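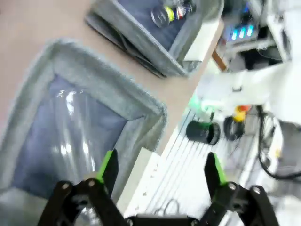
We're hiring: perception and planning software engineer (bin picking, small team, Vermont)

Hi, I'm Iveta Oravec. I look after the software side of Travo, a bin-to-bin sorting system for mixed small parts, and I'm looking for one more person to write code with us. I wrote this ad myself, so it rambles a bit, but I'd like you to know what the work is before you spend an evening on a cover letter.

What we're working on

Travo picks small stuff out of soft bins and puts it where it belongs. Jars, caps, cable, odds and ends. The bins on our development bench are gray fabric with padded rims, which customers love and which our collision checker hates, because fabric sags and leans and never sits where the model says it sits. Put a sheet of clear plastic in the bottom of one and you get bright streaks of reflection all over the floor of the bin, and the depth estimate goes off and does its own thing. If you read that and started thinking about confidence masks, please keep reading!

The wrist camera is our main sensor. We got rid of the overhead camera last June (long story, I'm happy to tell it over coffee) and I don't want it back. So everything we know about the world comes from a view that moves, blurs when the arm moves, and always has two gripper fingers poking into it. A good chunk of your first months would go into making the software calmer about all three.

The stack is C++ for anything that has a deadline and Python for the rest. There's a planner, a grasp scorer, a tracker, and a replay tool that I'm weirdly proud of. The replay tool lets you take any logged pick, swap out one module, and see what the rest would have done with the new answer. We have 2,000 logged picks tagged by hand at the moment and a much bigger pile that isn't tagged at all. The regression suite runs on 754 of the tagged ones every night, and whoever is in first makes coffee and looks at the report.

What you'd be doing

Mostly perception at first, then more planning as you settle in. The things on my list right now:

Blur. We throw away too many views. I'd like us to score a view for how useful it is and plan the next camera move on that score, so the arm doesn't stop and stare every time it gets nervous.

Cables. A coil of black cable is a lousy object. It has no top, it grabs its neighbors, and the segmenter likes to call it several things at once. We have a prototype that treats it as a curve with a thickness, and it needs somebody who will sit with it.

Clear and half-clear things. Glass jars, pale green bits of plastic, anything you can see the bin through. Muchen Xu has been fighting this one alone for a while and would love company.

Soft rims. The planner currently pads every bin edge by a fixed margin, so the gripper can't get to anything lying close to the wall. I want a rim estimate that updates as we look, and a planner that's allowed to brush against felt but would never dream of doing that to a rigid edge.

Tooling. Everybody here does some. If the log viewer annoys you, you'll be allowed to fix it, and people will thank you.

You wouldn't be doing much mechanical work. Eduard Kopecký builds and maintains the grippers and he's very good, and he does prefer that software people ask before they touch a bolt. You will be at the bench a lot, though. I don't believe in writing grasp code from a desk on another floor, and our desks are close enough that you'll hear it when a pick goes wrong.

Who I'm hoping to hear from

I'd like you to be solid in either C++ or Python and not scared of the other one. You should have shipped or maintained something that ran on real hardware, or got close enough to know why people grumble about it. Camera geometry should feel familiar: if I say the hand-eye calibration drifted, you should have an idea of what you'd look at first. Motion planning experience is great. If you've only read about it and you're strong on the vision side, apply anyway, Čestmír Skála will teach you (he taught me most of what I know about it).

A degree is fine and so is no degree. I care a lot more about a repo, a write-up, a bug you chased for too long. Please do tell me about the bug.

Things that would make me sit up: you've written a simulator and then stopped trusting it, you've worked with noisy depth data, you've labeled your own data and have opinions about it, you like writing tests for things that don't give the same answer twice.

The practical part

We're in Vermont, and the job is on site most of the week. Two days at home is normal, and the replay tool works fine over the VPN. We're 23 people in the company, five of them on software, counting me. Full time, salaried, health and dental, real vacation that I will nag you to take. The salary band goes in my first email back to you, before any call, so you can bow out early if it doesn't suit. We pay a relocation amount, and there's $700 a year for books, courses or a keyboard that's louder than it needs to be.

We start at 9:30 with a short standup at the bench. No on-call. Our first big customer, Zeman, has its own support crew, and they call us in working hours.

How hiring works here

You write to me. I read it (me, a person) and answer within a week either way. Then there's a video call with me and Muchen, mostly about your own past work. After that we send you a small set of our logs and a question, and pay you for an afternoon of poking at it. There's no trick in it and I don't need a finished answer. I want to see what you look at and what you'd try next. Last comes a day here with the team, with travel covered, including lunch and a couple of hours running picks together. Přemysl Čierny, who started the company, joins for the last half hour and will ask what you'd throw out of our code. Have an answer ready, he means it.

To apply, use the form at the bottom of this page and pick "Travo perception and planning" from the list. Attach a resume in any format you like, plus a page or less about something you built. If you need anything set up differently for the calls or the visit, put it in the notes box and I'll sort it out.

I'm keeping the ad up until we find the right person, and questions before applying are very welcome. The form has an option for that too and it goes to the same inbox.

Iveta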